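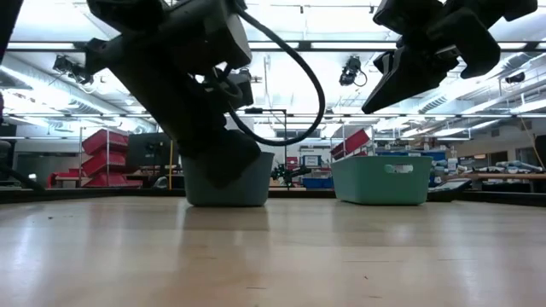 Workshop tips: looking after a two-arm bench cell

Notes for the Lukside bench, revised December 6, 2024. They cover the weekly check, the fingers, the cables and the sorting of small parts between tubs. Anything to do with the controller cabinet is in the separate Stolteck sheet and is left out.

Before you start

Park both arms, press the stop and wait for the brakes to click in. Hold the arm under the forearm before releasing a brake by hand. An arm mounted overhead drops towards the table when released, and the wrist lands first.

Clear the table of tubs and baskets before any work above shoulder height. Small screws dropped into a tub of parts are slow to find.

Cable loops

A hanging loop between the upper arm and the wrist must be long enough for full wrist rotation and short enough to miss the rim of the tallest tub. Set it with the wrist at its lowest working point. Turn the wrist to one limit, then the other, and watch the loop where it leaves the clamp. If it kinks there, move the clamp back 9 mm and try again.

Do not use ordinary cable ties pulled tight. Hook-and-loop straps hold well enough and come off without a knife. Two straps per loop, one at each end, nothing in the middle.

Renew the outer sleeve when the weave begins to open. On the left arm it goes first on the inside of the bend. The sleeve fitted in March was a size too narrow and wore through early; the correct one is listed on the Mizuno parts card under wrist, item 4.

Gripper fingers

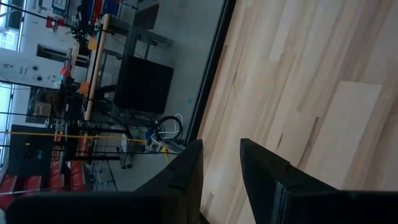

Finger alignment is checked by eye first and with a gauge second. Open the fingers halfway, bring them down over bare tabletop and look along the wrist. The fingers are not plain bars: the left one has a small notch near the top and the right one a step along its inner edge, so do not take either for damage, and do not line up by them. Use the angled tips. Both should reach the table together when the arm is lowered at crawl speed with a sheet of paper underneath. If the paper slides freely under one tip and is held by the other, the finger block is sitting on dirt or the screws were tightened unevenly.

To reseat a finger:

1. Remove the two screws and lift the finger straight off. Keep left and right apart.

2. Wipe both mating faces with a dry lint-free cloth. Use spirit only on stubborn marks and let it dry fully.

3. Refit and run the screws in by hand until they touch. Tighten alternately, a quarter turn each, to the figure on the card.

4. Close the fingers on the 6 mm gauge. It should not rock.

5. Repeat the paper test.

Thread lock goes on the screw, never in the hole. One small drop is enough. Toshio Miyazaki marks each finished screw head with a paint pen, and the practice is worth copying: a broken paint line shows movement at a glance.

Matt black fingers polish up where they meet the parts. Light polishing is harmless. Replace the finger when a fingernail catches on an edge that used to be smooth.

Table and tubs

Wipe the tabletop with a barely damp cloth, along the grain, then dry it. Dust left under a tub lets it creep when the gripper touches the wall. If a tub creeps on a clean table, put a thin rubber mat under it and add the thickness of the mat to the pick height. Forgetting the second part is the usual cause of fingertips striking the floor of the tub.

Cylindrical cells are a good test load for a freshly set gripper. They roll, so a finger that is slightly out of line will push one away before the other finger arrives. Use cells with a sound wrapper. Approach with the fingers either side of the barrel and never across the two ends, as bare metal fingers can bridge the contacts. Take out any cell with a torn wrapper or a crusted end and put it in the battery recycling box by the Iltside door.

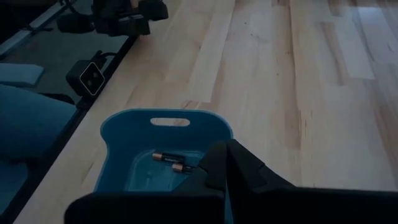

After the work

Run the arms at quarter speed for three full cycles with the tubs in place. Listen at the wrist. A steady hum is normal; a tick once per turn usually means a strap is touching the housing.

Enter the date, the arm, the part changed and the gauge reading in the log. Return the gauge to its case with the lid closed.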